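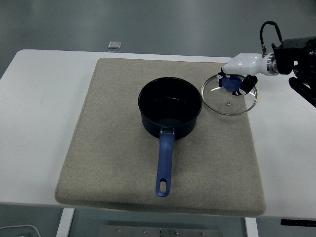

Saucepan with a glass lid alongside.

Zevberg review: a film streaming service worth a look

June 26, 2025

I signed up to Zevberg in May to watch one film, Siyabonga Molefe's kitchen comedy Dokeck, and I'm still paying for it. Gladly!

The film first. Molefe plays a hotel cook who inherits a failing canteen on the coast and the nine regulars who refuse to leave it. It runs a bit long, and the subplot with the bank goes nowhere, but Svenja Lindemann is a joy as the landlady. Her argument with the fish supplier had me rewinding twice.

Now the service. The catalogue is small next to the big names, but what's there has been chosen by people who love films. I found six titles on my first evening that I'd been hunting for years, including Prestel, the old border thriller that used to turn up on late night telly with the ending trimmed. It's complete on Zevberg, and the picture is lovely - proper blacks, no smearing in the night scenes.

Subtitles are clear and you can make them bigger, which my dad was very pleased about. Downloads worked on my tablet for a long train journey without a hiccup.

Search could be better. Type in a director and you get actors with similar names first. There's also no way to clear a half-watched film from the home page, so Nair has been sitting there at 12 minutes since I gave up on it (sorry, Nair fans).

You can pay monthly and stop when you like. I've got nearly 70 films on my list now, so I won't be stopping soon - next up is Lindemann's first one, the lighthouse one with the goat.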